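**Thread: Rules for hand-in-the-cell work on small assembly and teardown arms. What do you write down?**

---

**vibeke_o** (Monday, 7:40)

We are rewriting the bench rules for our cobot cells at Bresodgate and I'd like to check them against what other shops do. The work is light: picking tools out of a holder plate, putting them back, and placing or pulling plastic parts in desktop PCs. Payloads are small and speeds are low. The risk assessment covers the arm itself well enough. It is thin on the held tool, the fixtures, and what people are allowed to do with their hands while the arm is holding something.

Current draft, trimmed:

1. Tool returns are done at reduced speed from 20 mm above the socket.
2. No hand inside the marked line while the gripper is closed on a tool, unless the program is paused.
3. Pendant stays within reach of whoever is working at the cell.
4. Workpiece is disconnected from mains before it goes on the bench.
5. Holder plates are checked for position at the start of each shift.

Rule 1 is the one I get the most complaints about. Operators say it adds 8 seconds a cycle. My position is that the socket approach is the one place in the program where a small offset turns into a side load on the tool.

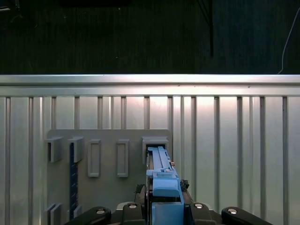 A slim tool tip has very little tolerance for that, and the plate is usually the first thing to shift, well before any alarm comes up. I would sooner lose the time. What do others have for approach height and speed, and is it in the written procedure or only in the program?

---

**lbriem**

Written procedure. If it's only in the program, the next person to edit the program will remove it and there will be no record of why it was there.

Your rule 5 is weak. "Checked for position" by whom, and against what? We put two dowel pins through each plate and a witness mark on the bed. The check is then yes or no. T-slot clamps alone are not a locating feature.

---

**torque_and_tea**

Disagree on the fixed approach height. 20 mm suits one tool length and one socket. We state it as a multiple of the engagement depth. If the tool goes 10 mm into the holder, slow down at two times that. Same answer in your case maybe, but it survives a change of fixture.

Agree with lbriem on dowels.

---

**t_benitez**

Rule 2 is going to be ignored as written. In teardown work people reach in constantly to steady a cable, move a screw, or pick up a driver. If every reach needs a pause, they will stop pausing by the second day.

At Zillar we split it by gripper state and direction of travel:

- Arm stationary, tool held, program paused: hands allowed anywhere except between fingers and workpiece.
- Arm moving away from the workpiece: hands allowed outside the case edge only.
- Arm moving toward the workpiece: no hands past the line.

It's longer but it matches what people do, so it gets followed.

---

**vibeke_o**

@t_benitez I take the point, but I don't like the second item. Direction of travel is obvious to whoever wrote the path and much less so to someone looking down at a screw. A retract can include a rotation, and then the tool end is coming toward you while the flange is going away.

@torque_and_tea The depth multiple is better than what I have. I'll use it.

---

**e_sosa_cells**

Coming at this from the electronics side. Rule 4 needs more. Unplugging a desktop doesn't make it a dead workpiece. Ours reads:

- Mains lead removed, power button held for five seconds, then the side panel comes off.
- Power supply casing is never opened at the cell.
- Loose cables are tied back or routed away from the approach path before the program starts. A cable loop caught by a gripper finger will pull a header off the board.
- Personal items, phones included, stay off the bed.

The cable item has saved us more boards than anything else on the sheet. 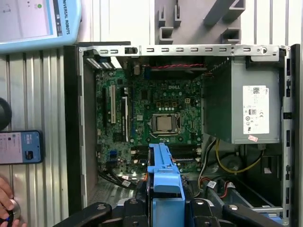
*Blue bracket held over an open case, CPU and power supply exposed, pendant at top left, hand at the near corner.*

With a case on its side like that, I'd draw the no-hands line at the case edge and not at some tape on the bed. People respect an edge they can see. Phone goes off the bed and so does anything that rolls.

---

**t_benitez**

@vibeke_o Fair on the rotation. We ban wrist rotation in the first part of a retract, so it doesn't come up, but that should be stated in the rule and it isn't. I'll have it added.

@e_sosa_cells Case edge works until the case is smaller than the reach of the fingers. For small form factor units we went back to tape.

---

**lbriem**

I'd push back on banning phones outright. Half our techs have the work instruction on the phone. Banning it from the bed is fine if you give them a stand off to the side. If you don't, it will be back on the bed by lunch.

Also, rule 3, "within reach" should name the stop button. A pendant lying face up at the far corner is technically within reach for a tall person. We say one arm's length from the normal standing position, cable not crossing the work area, stop button facing the operator.

---

**e_sosa_cells**

Stand is reasonable. We use a shelf bolted to the frame. My objection is only to the bed, where it can be clipped by a part or slid into a fixture.

---

**torque_and_tea**

One gap in the whole list: what happens to the held part on a stop. Ours hold position and grip on a protective stop, but some grippers release on loss of power. If you have a plastic bracket over a CPU, a drop is a nuisance. If it's a steel driver, it's a board. The sheet should say which behaviour applies to that cell and how to get the part out by hand.

---

**vibeke_o**

That was missing and I'm embarrassed by it. Revised draft:

1. Slow approach starts at two times engagement depth. Value is recorded in the procedure and in the program header.
2. No hands past the case edge (tape for small cases) while the arm is moving, in any direction. Paused and stationary: hands allowed, never between fingers and workpiece.
3. Pendant within one arm's length, stop button facing the operator, cable clear of the work area.
4. Mains lead out, button held, cables secured before start. Power supply is not opened.
5. Plates on dowels, witness mark checked each shift, initialled.
6. Gripper behaviour on stop and on power loss posted at the cell, with the manual release steps.
7. Nothing on the bed that isn't a fixture, a workpiece or a tool in use. Phones on the stand.

I've kept the stricter version of 2. Macarena Valdebenito is reviewing for our Urrutia site and she may loosen it.

---

**t_benitez**

Still think 2 will get bent in practice, but it's clear and it can be audited. Add a line for who may edit the approach speed. We restrict it to two named people per cell.

---

**lbriem**

Second that. And put the revision number on the sheet at the cell. We had one bench running last August's copy for months.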